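## Notes from the Linen Swap

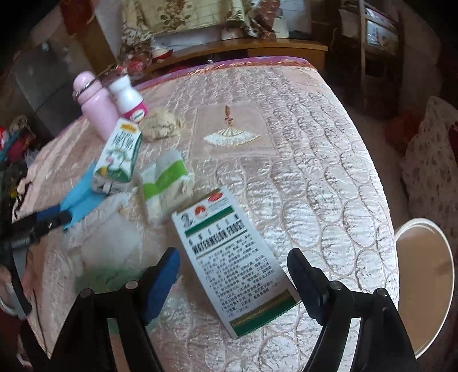

I've been meaning to write about bedspreads since July, when Poul Grímsdóttir brought her grandmother's quilts to the hall on Balogh Street and we all stood there far too long, turning back corners and admiring the stitching. We had 70 people through the door that afternoon, which is a lot for a room with 2 kettles!

What I took home (besides a tablecloth I didn't need) was how many of us keep our good bedding folded away for guests who come once a year. My mother did it, and I did it for 20 years. Now the nice one goes on in the morning and comes off at night - it takes a minute, and I'm happier every time I walk past the door.

If yours is satin, please keep it out of strong sun and wash it the way the label says, or ask at Penska, where they've been very patient with my questions. Barnabás Major still has a box of spare tassels and trim from last time, so do write to him if you're mending something.

The next swap is at the same hall, and there'll be soup again.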